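Ticket 41: wrist view finds a "part" where there is no part
Project: Zerkum (student arm, pick-and-place entry)
Opened by: student team, bench 2
Category: vision / grasping
Status: closed, with a follow-up

Summary

Arm goes to the hover pose over the work surface, fingers open, and the detector reports one bright metal part, ready for pickup. There is no metal part. There is a metal rail, which belongs to the furniture and has no wish to be picked up. Zerkum then plans a very confident grasp on it.

We found this in the first practice session in May and blamed the gripper, then the calibration, then each other. Opening a ticket so we can blame something in writing.

Steps to reproduce

1. Home the arm.
2. Run the hover routine with the gripper fully open.
3. Start the detector from the Jundier panel, default settings.
4. Watch the confidence number go up and your mood go down.

Expected: "no part found," arm waits.
Got: "part found," confidence 100. The detector has never been that sure about a real part.

Log, first evening

5:10 pm. Reproduced on the first try. Also on the second. We hit stop before the descent both times, so the rail is fine and so are the fingers.

5:25 pm. Suggestion from the club chat: "clean the lens." Cleaned the lens. The lens was clean before too, but now it is officially clean. No change.

5:40 pm. Suggestion two: the black finger pads are fooling it. Fair idea, they do sit in the lower corners of everything the wrist camera sees. Masked both corners in software. The detector thanked us by reporting the same part in the same place. Left the mask in anyway, it should have been there from the start.

6:05 pm. Finally did what the checklist says to do first and saved the raw views at hover. Attaching two. Look at the bright spot on the rail, then look at what the detector calls the center of the part. Same pixels, give or take.

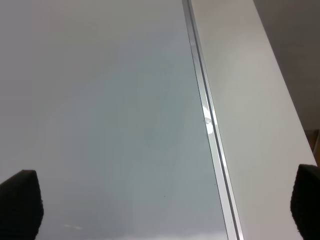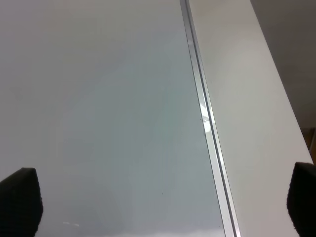

Wrist camera at hover, gripper open, both views: glare on the metal rail.

6:20 pm. Comment from the person who wrote the detector: "It's looking for shiny things on a pale background. That is a shiny thing on a pale background." Thank you. Very helpful. Also correct.

6:30 pm. For the record, the small dark specks on the glossy side are not being detected. We checked, having lost all trust by then. They fall under the minimum size and get dropped, as they should.

6:45 pm. Tried lowering exposure in the Popescu driver. At 7 the glare stops passing the threshold, and so does every real part we own. A detector that finds nothing is at least consistent, but we don't think the judges have a category for it. Put exposure back.

Log, second evening

4:30 pm. New theory: stop asking the detector about places where a part can't be. The rail is a long straight line and it sits in the same spot each time we come to this hover pose. Drew a keep-out strip over it, with a margin on both sides. Ran the hover routine: "no part found." Ran it again: same. Small cheer, quickly put away.

4:50 pm. Put a real part on the glossy side, well away from the rail. Found, picked, dropped in the bin. Moved it closer to the rail. Found, picked. Moved it right up against the rail. Not found, because half of it is now inside the keep-out strip. This is what a keep-out strip does. We still stood there and looked disappointed in it.

5:15 pm. Made the margin narrower. Glare came back. Made it wider again.

5:30 pm. Second check added: if a blob has no dark edge at all around it, throw it out. Glare fails this test, our parts pass. With the check on we could shrink the strip to just the metal, and the part beside the rail got picked too, though it took two tries.

Root cause

Reflection off the rail passed the "shiny part" threshold. The detector had no idea which areas were off limits. Neither did we, on paper.

Fix

Finger mask, keep-out strip on the rail, edge check. All merged, all switched on by default in the Cultura branch, which is the one we're taking to the competition. Please don't run the old branch and reopen this ticket. You know who you are.

Still open

The strip is tied to this hover pose. Change the pose and the strip ends up guarding the wrong thing. Moved to its own ticket, assigned to whoever said "we could just compute it from the joint angles" – it was a good idea, and now it's yours.

Closed 6:10 pm. Lens still clean.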